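Robot Learning Lab, Course Handout, Week 4
Learning from demonstrations with two arms: the Olleck method

What this handout is for

In the lecture we went quickly over the part about two-arm demonstrations, and several students asked for it in writing. Please read it before the Saturday lab. You need the material from week 3 (behavior cloning, the loss function, why errors grow over time). I repeat only what is necessary.

1. The problem

In behavior cloning we collect pairs of observation and action, and we train a policy to give the same action when it sees the same kind of observation. With one arm this works quite well for short tasks. With two arms there is a difficulty which looks small at first. A human operator is free to choose which arm acts, and the choice is often not visible in the observation. One operator takes a toy in the middle with the left arm, another operator takes it with the right arm. Both are correct. But if the policy is trained with squared error, it learns the average of the two, and then both arms move a little and neither of them reaches the object.

We call this arm ambiguity. It is a special case of the multimodal action problem from week 3.

2. The idea of Olleck

Olleck is the name of the training method which was developed in the Mullska project. It divides the policy into two parts.

The first part is the assignment head. It looks at the images and gives one number for each arm. The number says how much this arm should be the active one in the next short period of time.

The second part is the motion head. It receives the images, the joint positions and the output of the assignment head, and it predicts a chunk of 15 future actions for both arms.

During training the assignment label is computed from the demonstration itself. If the gripper of an arm closes inside the next chunk, or if it is already closed, this arm is labeled active. Both arms can be active at the same time, and also both can be inactive. No person has to write labels by hand, and for a small lab this is the main advantage.

The loss is the sum of two terms:

L = L_motion + w * L_assign

where w is a weight. In the lab you will use w = 4 as the starting value. Please try also a smaller one and write down what changes.

3. The sorting task

The standard task in our course is called Rana. Toys stand on a white table and a blue bin stands between the two arms. The policy has to put the toys into the bin. An object on the left should be taken by the left arm and an object on the right by the right arm, but for objects near the middle there is no rule. There the ambiguity appears.

The data set has 300 demonstrations. They were recorded by teleoperation, and 9 of them are kept apart for validation. The start positions of the toys are changed between demonstrations, and sometimes a toy is already in the bin at the start. A demonstration may begin with any toy. For this reason do not assume in your code that the pig comes first!

Compare the states of the two grippers and the places of the toys:
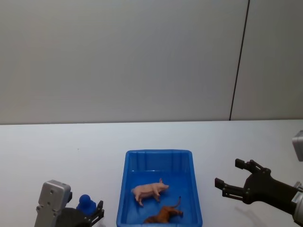
The next two views are from chest height.

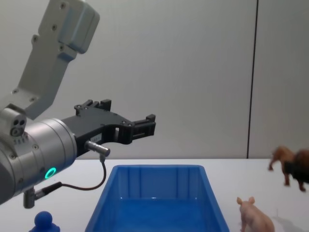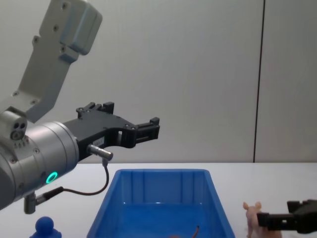

4. How to read one time step

For each time step you should be able to answer what the correct assignment label is. Take the first of the three pictures. The left gripper is closed around the small blue toy, so the left arm is active. The right gripper is open and empty. From one picture you cannot decide if the right arm is active or not, you have to look into the rest of the chunk. In the last picture it is the right gripper that holds something, namely the pig, and the left one is open.

Many students make the mistake to compute the label from the current gripper state only. Then the approach motion before the grasp gets the label "inactive", and the policy learns to wait.

5. Results

In the Nastelport evaluation, which we discussed in the lecture, plain behavior cloning failed mostly with toys near the middle of the table. With the assignment head these failures became rare. For toys far to the left or far to the right there was almost no difference between the two methods. This agrees with the explanation in section 1.

Two limits should be mentioned. The method does not help when the arms have to hold one object together, as both labels are then active all the time and carry no information. It also depends on a clean gripper signal. If the signal is noisy, filter it before you compute the labels.

6. Tasks for the lab

a) Write the function which computes the assignment labels. Test it on one demonstration and plot both labels over time.

b) Train the policy with w = 0 and with w = 4. Use the same random seed.

c) Find one validation demonstration where the two policies choose different arms. Describe it in a few sentences.

d) Optional: replace the squared error in L_motion by the absolute error. Is the arm ambiguity still there when w = 0?

Hand in the plots and your text as one file. The code can stay in your group folder.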